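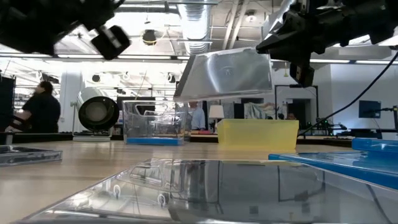 浅色木桌上的透明托盘、蓝色托盘和一只半透明的黄色盒子

生活 > 居家 > 特稿

托盘与盒子的日子

我母亲家里有一只饼干铁盒，里面从来没有装过饼干。扣子、顶针、断了头的铅笔、一把不知道开哪扇门的钥匙，全在里头。小时候我想找什么，她总说“去铁盒里看看”，于是我抱着它坐到地板上，哗啦一声全倒出来，找到了要的东西，也顺便玩掉了一个下午。等我自己有了家，才慢慢明白母亲为什么每次看我倒盒子都要叹一口气：倒出来只要一秒钟，装回去可得她来装。

这件事我在七月里又想起来一回。当时我住在Mulinness，租的是Elínborg Hjaltadóttir家楼上的两间屋子，本来打算写一篇关于海边旧房子的稿子，后来房子没怎么写，倒是跟着她把一楼的工作间从头到尾理了一遍。稿子拖到现在，题目也换了好几次，编辑很有耐心，我在这里谢谢她。

Elínborg教了大半辈子手工课，编织、装订、木版画，什么都教过一点。她的工作间朝北，光线很匀，靠墙是一排架子，架子上全是盒子。月饼盒大小的，鞋盒大小的，带轮子的，缺了盖子的，盖子比盒子多出好几个的。她说她每隔几年就要下决心整理一次，每次都是先出门去买一批新盒子回来，结果架子越来越满，要找的剪刀还是找不着。

“盒子买回来的那天最高兴，”她说，“空的嘛，看着就干净。”

先把盒子放一边

她的老朋友Oluf Zoëga住在港口另一头，今年82岁，从前在一家叫Fogh的五金行管仓库，退休以后谁家的车库、地窖乱了都爱叫他去。他来的第一天带了一叠浅托盘，就是那种四边矮矮的塑料盘子，有透明的，也有蓝的，边角磨得有些发毛。他把托盘往桌上一铺，让Elínborg随便从架子上拿一只盒子下来，往托盘里倒。

我当时心里一惊，想起了母亲那口气。可是东西倒在托盘里和倒在地板上，差别还真不小。托盘有边，珠子滚不出去；托盘又浅，一眼望到底，什么都不会压在什么下面。最要紧的是，中途想吃饭了，端起托盘挪到一边就行，桌子马上又是桌子。我后来在自己家里试，常常一盘东西在窗台上搁三四天，每天路过拣几样，也就拣完了。

Oluf的规矩很少。倒出来的东西先不分类，只把明显的垃圾拿走：干掉的胶水，缠死的线头，用完了还留着芯子的胶带。然后才看剩下的是些什么。他很反对一上来就贴标签。他在Fogh的时候，前一任管仓库的人在每个抽屉上都写了字，写得非常漂亮，可里面的东西早就换过好几轮了，新来的伙计照着标签找，找得满头是汗。标签他也用，不过要等盒子用过一个季节再写。

Elínborg起先不大服气。她做了一辈子老师，喜欢先把格子画好。两个人为了一盘子铜环争了半天，她认为铜环属于装订，他认为铜环属于“小而圆的东西”，应该跟纽扣放在一处。最后铜环归了装订，我猜主要是因为那天的午饭是她做的。

透明的、有颜色的

关于盒子该不该透明，我见过很多认真的争论，两边都有道理。透明盒子的好处不用多讲，隔着壁就能看见里头有个提环、有件蓝白相间的东西，哪怕看不真切，也够你判断要不要把它拿下来了。坏处是乱也乱得一清二楚，一整面墙的透明盒子，如果每只里面都塞得花花绿绿，看久了眼睛会累。

有颜色的盒子则是另一路脾气。Elínborg原来偏爱深色的不透明箱子，觉得体面，理到第三天她自己也承认，体面是体面，箱子里装过什么她一只也答不上来。我比较喜欢中间那一种，半透明的，带一点颜色。放在架子上，里面的东西只剩一个影子，颜色却老远就认得。你跟家里人说“在黄的那只里”，谁都不会拿错，连四岁的孩子也不会。

颜色用起来要省着点。我自己吃过亏，有一年一口气按彩虹买齐了，红的放电线，橙的放电池，绿的放园艺，紫的放什么来着，我到今天也没想起来。人的脑子大概只肯替你记住两三样颜色，多出来的就当没看见。Elínborg后来的做法是大部分用透明的，蓝色留给正在做的活儿，黄色留给要拿出门的东西，比如要还给邻居的烤盘夹、要寄的包裹、等着送去修的钟。出门以前看一眼黄盒子，这个习惯我学来了，到现在还管用。

托盘也一样。她有几只蓝的，平时一只叠在另一只后头，斜斜地露出一道边，要用就抽一只。叠放的托盘最好是同一家同一个尺寸，差半指宽都会卡住。她混在里头的一只来自Eltard，比别的稍稍大一点，每次抽出来都要带翻下面那只，最后这只被派去垫雨靴了，物尽其用。

桌子要让出来

说了半天盒子，其实整理得顺不顺，一大半看桌子。Elínborg的工作间里原有一张很好的长桌，可我搬去的时候，能看见的桌面只有放得下一只茶杯的地方。Oluf花了整整一个上午，什么都没理，光是把桌上的东西搬到托盘里，再把托盘搬到地上。擦完桌子，他就收工回家喝咖啡去了，留下我们两个对着那张桌子发呆，都觉得屋子忽然大了。

我现在很愿意在桌面上多花一点钱。一条条浅色木料拼起来的台面，像枫木那样淡淡的颜色，纹理各走各的，偶尔夹着几道深色的条纹，小东西放上去看得分明，眼睛也舒服。玻璃面容易反光，深色的木头又容易把黑螺丝、黑发夹统统藏起来。旧桌子不必换，铺一块浅色的板子也行，Elínborg的外甥就替她在缝纫机旁边铺了一块，长短不大合适，用着倒没什么妨碍。

桌上的东西怎么摆，我的经验是靠着远的那条边排一排，把手边这一片空出来。杯子啊，罐子啊，都往远处站，近处只放眼下要碰的几样扁的小的。杯子倒了也不用急着扶，只要里面没有水，让它在角落里躺一会儿，手上的活儿做完再说。这一点我和Oluf意见不同，他见不得倒着的杯子，总要绕过去把它扶起来，扶完了就忘了刚才在找什么。 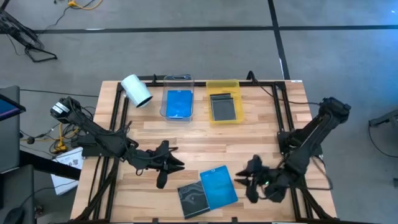
小盒子的去处

大箱子好办，难办的是那些小盒子。装过耳环的，装过糖的，装过不知什么零件的，扔了可惜，留着又不知道派什么用。Elínborg攒了满满一抽屉，她的理由是每一只都“正好可以放点什么”。我非常理解她，我自己的抽屉也好不到哪里去。

Oluf给的办法是把小盒子放进大盒子里，让它们当格子用，盖子一律拿掉。盖子一拿掉，小盒子就老实了，不再假装自己是一件单独的行李。针线一格，别针一格，粉笔一格，端出来是一整盘，收回去也是一整盘。拿下来的盖子他建议先留一个月，一个月里没有人去找，就送走。Elínborg的盖子留了两个月，这已经算是很大的让步。

挑大盒子的时候要带尺子。她的架子深度是22厘米，我们头一次去镇上，凭眼睛买了几只，搬回来有一半要探出头来，开门就磕胳膊肘。店主脾气好，都给换了。那家店叫Landen，门面很窄，里头堆得高高的，老板娘把每种盒子都拆一只放在外面让人摸，我觉得所有卖盒子的地方都该这么做。那天我们一共花了1000克朗，外带一把她说什么也要买的小扫帚。

买的时候我还学了一招，把盒子翻过来看底。底下有一圈圆圆的凸起或者几道棱的，叠起来稳当，装了重东西也不容易往下塌。完全平底的好看，可放在微湿的台面上会吸住，拎起来啵的一声，里头的珠子就跳起来了。

软的东西，纸的东西

毛线、布头这一类，不要塞得太满，留出一只手能伸进去的空。我见过有人把毛线抽成真空，压成一块一块砖头似的，省地方是真省地方，就是再也不想织了。Elínborg的毛线最后放进了三只敞口的大箱子，按粗细分，颜色随它们去。她说颜色混着放反倒会给她主意，灰的挨着芥末黄，她以前从没想过要把这两样织到一起。

纸最难。学生的画、旧图样、从杂志上剪下来的页子，她光是木版画的样张就有300张。纸不占地方，也不吵不闹，可每拿起一张都要看，看了就要想，一想就想到某一年的某个孩子，如今在哪里跑船，又娶了谁。我们理纸理了四个晚上，真正理出来的薄薄一叠，其余时间都在听故事。我一点也不后悔，稿子后来写不出旧房子，多半也是因为这四个晚上。

要是你家里也有这么一堆纸，我的建议是放到最后，等别的都理完了，心里踏实了再动。用浅托盘装，一次只端一盘到桌上，剩下的留在另一间屋里，看不见就不慌。天黑前没看完，就连托盘一起放回去。浅色的大托盘最合适，画张平着放得下，不必卷。若是有些纸你怎么也定不下来，就给它们单独一只盒子，写上年份，明年再看，明年的你会比今年的你果断一些。也可能不会，那就后年。

一个用得上的顺序

好几位朋友听我讲过这段经历以后，都来问具体怎么做。我照着在Mulinness那几个星期的笔记抄一遍，各家情形不同，请随意增减。

先清桌子，清完歇一歇。当天别的都不必做。
从架子上只取一只盒子，倒进托盘，先拣掉坏了的、干了的、断了的。
剩下的东西按什么时候用来分，每天用的放在伸手够得着的地方，一年用一次的放高处。
量好架子再出门买盒子，先买少一点，用上两个星期，不够再添。
要送人、要还人的，统统放进门口那只颜色鲜亮的盒子里。
用过一个季节以后写标签，字写大一些。

临走那天早上我下楼跟Elínborg道别，她正往一只透明盒子里装东西，给我路上吃的黑麦面包、一小罐大黄果酱，还有一团灰毛线和一团芥末黄的，说让我自己看着办。盒子我带回来了，现在装着电线，盖子合不严，我用一根橡皮筋箍着。毛线织了一半，是条围巾，织到换色的地方数错了针，拆了两回，眼下搁在窗台上的托盘里。

2024年3月24日

本网站使用Cookie以改善您的浏览体验。继续浏览即表示您同意我们的Cookie政策。接受 | 设置

联系我们 | 投稿须知 | 版权所有，未经许可不得转载 | 返回顶部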